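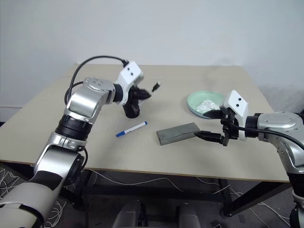

Skarkia 5 scheduler: recurring jobs skipped after time zone change

tallowfen
May 31, 2019
We upgraded from 4 to Skarkia 5 at the start of the month. Any recurring job whose owner has changed the time zone in their profile no longer fires. The job stays listed as "scheduled", the next run time is shown correctly, and at that time nothing happens. No entry in the error log. On our Colcombe server that is 333 jobs out of 3,683.

Steps:
1. Create a daily job as a normal user.
2. Change the profile time zone to anything else and save.
3. Wait for the next run.

Jobs owned by the service account are fine. Is anyone else getting this?

dmux_r
Confirmed on a clean install. The next_run column gets rewritten when the profile is saved, but the queue entry keeps the old key. The worker looks up the job by the new key, finds no match, and drops it silently.

pinwrench
Can't reproduce. I changed zones twice and the job ran both times. Which queue backend are you on? I have the file one.

tallowfen
Database backend. I'll try the file one on the test box tonight.

dmux_r
The file backend rebuilds its index at every poll, so it would hide the problem. The bug is still there, you just don't see it.

pinwrench
If the job runs when it should, I wouldn't call that a bug in the file backend. The database backend is the one with the stale key.

dmux_r
The stale key is written by the profile handler, before either backend is involved. Look at the save hook. It updates the job row and never calls requeue(). In 4 it did. The call was removed in the cleanup that went in ahead of 5, with the commit message "remove redundant requeue".

oldharrow
I reviewed that change, so some of this is on me. The call was redundant for name and email edits, and those were the cases in the tests. There was no test that changed the zone and then let the clock pass the next run. I have one written now and it fails on the main branch, as expected.

tallowfen
Thanks. Is there a workaround until a fixed build? Opening each job and saving it again does bring it back, but I'm not doing that by hand for all of them.

oldharrow
Stop the workers, run the queue rebuild from the admin console, start the workers. It processes in batches of 3,000, so with your job count you will see two passes in the output. Do not run it with workers active or you can get double runs.

kestrel_nine
We did the rebuild with workers active (before reading this) and got double runs on the invoice export. The console should refuse to start in that state. A warning in a forum thread is not much of a safeguard.

oldharrow
Agreed, opened a separate ticket for that. It shouldn't hold up the fix for this one.

pinwrench
I'd put both in the same release. Everyone hit by the first bug is going to be told to run the rebuild.

oldharrow
Once the fix is in, the rebuild is only needed one time per server. The lock check touches the console code, and I don't want to ship that without a full test cycle. The release notes will say to stop the workers first.

pinwrench
People don't read release notes. I still think it's the wrong order, but fine.

kestrel_nine
Separate question. Why does the worker drop a job with no log line when the lookup fails? We run Cantero for monitoring and it alerts on any error in the log. One line would have caught this on the first day.

dmux_r
Deliberate, from version 3. Deleted jobs used to leave queue entries behind and the log filled up with them. Deletes clean up after themselves now, so a failed lookup should be an error again. I'll send a patch.

oldharrow
Please make it a warning. Old servers still have leftover entries from before the delete cleanup.

kestrel_nine
A warning doesn't trigger anything in our setup.

dmux_r
Could be a config option, default warning.

kestrel_nine
That works for me.

tallowfen
Results from the test box (Grumuvside): file backend runs on time after a zone change, database backend doesn't. Same job, same user. So pinwrench and dmux_r are both right about what they saw.

Ran the rebuild on Colcombe with workers stopped. Two passes, no errors, and the jobs due in the next hour all fired. Leaving the ticket open until the fixed build is out.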